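Dans la cuisine, le bois revient par la petite porte

Pendant une trentaine d'années, la cuillère en bois a passé pour un objet de grand-mère. Le nylon noir, puis le silicone de couleur, occupaient les rayons des grandes surfaces, et la spatule en hêtre survivait dans les quincailleries de village, suspendue à un clou près des pièges à souris. La tendance s'est retournée sans campagne ni mot d'ordre. Les fabricants qui avaient tenu le coup ont vu revenir les commandes, d'abord des restaurateurs, puis des particuliers.

L'atelier Jamis est de ceux-là. Installé au bout d'une zone artisanale, dans un ancien hangar à fourrage, il emploie peu de monde et produit 3000 pièces par mois, surtout des cuillères, des spatules plates et des fourchettes à deux dents. Les billes de hêtre arrivent de forêts voisines. Elles sont sciées sur place, puis les planches passent de longs mois sous un auvent ouvert au vent du nord. Un bois travaillé trop tôt se fend ou se voile, et la cuillère finit par tourner toute seule dans la main.

Le tournage et le défonçage se font à la machine. Le ponçage, lui, reste en grande partie manuel. Une ouvrière passe chaque manche sur trois bandes de grain décroissant, puis le contrôle au pouce. Les pièces qui accrochent repartent au début de la chaîne. Celles qui présentent un nœud au col sont mises de côté et vendues au rabais le premier samedi des portes ouvertes.

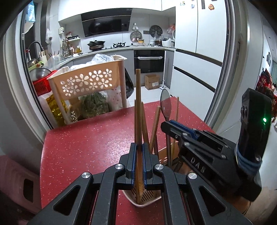
Le choix de l'essence fait toujours débat. Le hêtre domine parce qu'il est dense, sans goût marqué et bon marché. Le buis, plus dur, supporte mieux les chocs, mais il pousse lentement et les maladies des dernières années ont raréfié les beaux sujets. L'olivier plaît pour son veinage, et son prix s'en ressent. Reste le bambou, qui n'est pas un bois au sens botanique et que l'on trouve le plus souvent collé en lamelles. Chez Jamis, on n'en travaille pas. Chez Kosent, un importateur qui fournit des épiceries et des boutiques de décoration, il représente au contraire la plus grosse part des ventes, devant les baguettes et les piques.

La question de l'hygiène revient dans toutes les conversations. Beaucoup d'acheteurs gardent l'idée que le bois serait sale par nature, à cause de ses pores. Les professionnels interrogés répondent tous à peu près la même chose : une spatule lavée à l'eau chaude, essuyée et laissée à l'air libre ne pose pas de difficulté particulière dans une cuisine familiale. Celle qui trempe une nuit dans l'évier, si. Le bois gonfle, la fibre se relève, et la surface devient rêche puis grise. Le lave-vaisselle produit le même effet en quelques semaines.

Vient ensuite l'huile. L'huile de lin cuite a ses partisans, l'huile minérale alimentaire aussi. L'huile de tournesol, souvent employée faute de mieux, rancit et laisse une odeur. L'atelier conseille deux passages par an, l'un au printemps, l'autre en décembre, avant les repas de fête. On applique au chiffon, on attend une nuit, on essuie l'excédent. Un ustensile entretenu de cette façon peut servir dix ans, parfois bien davantage.
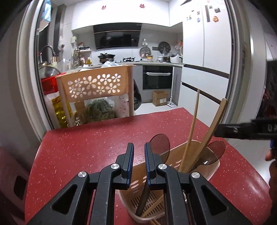

Le prix explique une partie du mouvement. Une cuillère simple sortie de l'atelier coûte à peine plus cher que son équivalent en silicone, et elle ne fond pas au bord d'une poêle oubliée sur le feu. Les modèles sculptés à la main relèvent d'un autre marché. Ardeleanu, une petite maison qui ne vend que sur les foires, propose des louches taillées au couteau courbe dans du bouleau vert. La dernière saison, elle en a écoulé 1000, toutes signées d'une encoche sous le manche. Les clients les accrochent parfois au mur et cuisinent avec autre chose.

Les foires jouent d'ailleurs un rôle important dans ce commerce. Celle de Trakurham, consacrée aux arts de la table et au petit outillage, a enregistré 3376 entrées à sa dernière édition, contre 2000 à la première. On y vient pour toucher, soupeser, comparer deux courbures. Une spatule dont le bord est trop épais ne décolle rien, une cuillère trop creuse garde la sauce. Ces défauts ne se voient pas sur la photo d'un site marchand.
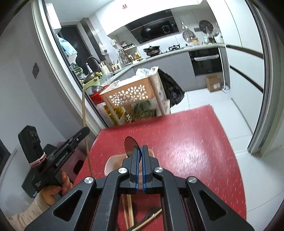 Le rangement mérite autant de soin que le lavage. Le tiroir fermé convient mal à des ustensiles encore humides, et le pot en grès sans ouverture retient l'eau au fond. Les fabricants recommandent un support ajouré, ou à défaut un torchon sec étendu sur le plan de travail. Des baguettes de bois posées à même la table, pêle-mêle avec un pinceau à poils sombres, sèchent très bien pourvu que l'air circule entre les manches. Le pinceau demande un peu plus d'attention : l'eau remonte dans la virole et finit par décoller les poils. Mieux vaut le coucher à plat que le dresser, tête en haut, dans un verre.

Quant aux pièces abîmées, elles se rattrapent plus souvent qu'on ne le croit. Un manche noirci se reprend au papier de verre fin, un bord brûlé se retaille au couteau. L'atelier Jamis accepte les réparations de ses propres modèles, gratuitement pour les petites retouches, contre quelques euros pour un reponçage complet. Les fentes profondes, en revanche, ne se réparent pas. La cuillère part alors au poêle qui chauffe la salle de ponçage, avec les chutes de la semaine.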